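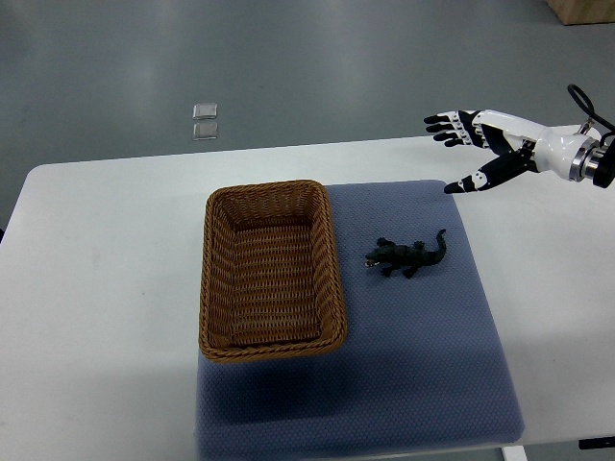

Seltard: choosing when to close the hand

Project report, second semester

1. Background

Our group worked on the software of a robot arm with a five-fingered hand. The task was to pick up a toy from a table and put it into a basket. The arm, the hand and the head camera were already in the laboratory, and the driver for the arm was written by students before us. What we received did work, but it was slow and it dropped many objects. We named our part of the software Seltard, so that it would not be mixed up with the older program, which is called Nellora.

In Nellora the whole movement is one fixed list of steps. The hand goes to a point above the object, moves down, closes, moves up, travels to the basket and opens. Between the steps the program waits for a fixed time. If the toy is a little to the side of the expected place, the program does not notice it. It closes the fingers on nothing and then carries nothing to the basket very carefully.

The question of our project was therefore small: can the program decide by itself, from the camera picture and the finger positions, when it should close the hand and when it should try again?

2. How the software is built

Seltard has four parts, and each of them runs as a separate process. The first part finds the toy and the basket in the camera picture. The second plans the path of the wrist. The third controls the fingers. The fourth part, which we call the supervisor, knows in which state the task is and tells the others what to do.

We discussed for a long time if the supervisor should be a learned model or a state machine. We decided for the state machine. It has 9 states, and a person can read the log and understand why the arm did something. For a group with little experience this was important. A learned model was used only in the first part, for finding the toy.

For training this model we labelled 1,722 pictures by hand. The toys were of different shapes and we placed them in different directions. A long toy with a tail and four legs, such as the green crocodile, is difficult in another way than a ball. The middle of its outline is not always a good place for the thumb, and the tail can come between the fingers. So the model gives two results: the outline of the toy, and a line along its body. The hand is then turned so that the fingers close across this line.

3. The grasp check

The most useful part of our work is also the shortest one, only a few lines of code. When the fingers close, the controller compares the position that was ordered with the position that was reached. If all fingers arrive at the ordered position, there is probably nothing between them. If at least two of them and the thumb stop earlier, the supervisor accepts the grasp.

At first we read the finger positions too early. The fingers were still moving, so they had of course not reached the end, and the program believed that it held something every time. We lost almost two weeks with this mistake, because we searched for it in the camera part. Now the controller waits until the positions do not change any more during 8 readings, and only then it compares.

After a failed check the hand opens, the wrist moves up, and a new picture is taken. The supervisor allows three attempts. Then it stops and asks the operator for help.

4. Calibration

The camera and the arm do not use the same coordinates, and the numbers between them must be measured. We used the method from the Drernska notes, which are the instructions that our laboratory gives to all new groups. The arm goes to a number of known positions, the camera looks at the hand, and the program calculates the transformation.

This has to be repeated when somebody touches the camera. In November we had one week with bad results in which the toy was always missed on the same side. The reason was a loose screw at the camera mount. Since then we run a short test at the start of each session - the hand moves over one known point of the table, and we look if the error is small.

5. Results

We made 27 test runs with Seltard in the final setup. In most of them the toy was in the basket after the first or the second attempt. The failed runs had mainly two causes. In some cases the toy lay too near to the basket and the planner found no free path for the thumb. In the others the toy slipped out during the transport, after the check was already passed. Our program does not look at the fingers again on the way to the basket, and it should.

We can't compare these results fairly with Nellora, as the older program was tested with other toys and by other people. We only observed that Seltard is slower when everything goes well, and that it recovers from situations in which Nellora would simply continue.

6. Open points

The grasp check should run the whole time during the transport, also when the wrist is turning. The planner should be allowed to push the toy away from the basket before it tries to grasp it. For the second point there is a draft in the branch "agarwal" of our repository, named after the room where we had our meetings. It works in simulation, but it was not yet tried on the real arm.

The labelled pictures and the logs of all test runs are in the group folder, together with the calibration file of the last session.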